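Kategorie: Kurzgeschichten / Luftfahrt

Kandpal stellte den Höhenmesser nach und notierte den Wert auf dem Klemmbrett. 4000 Fuß. Unter der Maschine lag der Fluss, dahinter kam Elemska, wo die Landebahn kürzer war als auf der Karte.

»Wie viel Sprit?«, fragte Tian.

»Für 70 Minuten.«

Sie nickte und sah wieder hinaus. Es war ihr dritter Flug mit ihm und der erste, bei dem sie links saß. Die Firma Celow hatte die Zweimotorige im Juli gekauft, zusammen mit einem Hangar und den Schulden des Vorbesitzers. Seitdem flog Bhupendra Kandpal Ersatzteile nach Kidlow und auf dem Rückweg alles, was dort jemand loswerden wollte.

Über dem Wald fiel die Drehzahl rechts ab. Erst wenig, dann mehr. Tian legte die Hand an den Gemischhebel und wartete.

»Mach schon«, sagte Kandpal.

Sie schob ihn nach vorn. Der Motor hustete, lief ein paar Sekunden rund und wurde wieder schwächer.

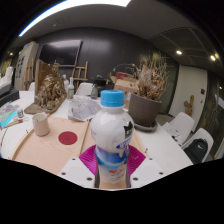
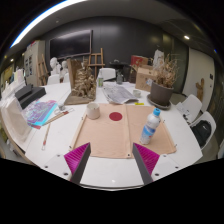
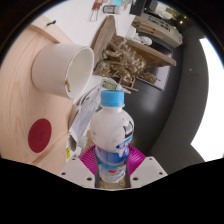 »Zusatzpumpe«, sagte sie und legte den Schalter um. Die Nadel zitterte, dann stieg sie. Kandpal schrieb die Uhrzeit auf.

»Kidlow oder Elemska?«, fragte er.

»Elemska. Das ist näher.«

»In Elemska gibt es keinen Mechaniker.«

»Aber eine Bahn.«

Er griff zum Funkgerät und meldete sie an. Eine Männerstimme gab den Wind durch, 12 Knoten von Westen, und wollte wissen, ob sie Hilfe brauchten. Kandpal sah Tian an. Sie schüttelte den Kopf.

Beim Anflug war sie zu hoch. Sie nahm Leistung weg, fuhr die Klappen ganz aus und setzte hinter der Schwelle auf, härter, als sie wollte. Am Ende der Bahn blieben noch ein paar Meter Asphalt. Sie rollte zur Tankstelle und stellte beide Motoren ab.

Kandpal löste den Gurt und trug die Landung ein. In der Spalte für den verantwortlichen Piloten stand bisher auf jeder Seite sein Name. Er reichte ihr den Stift.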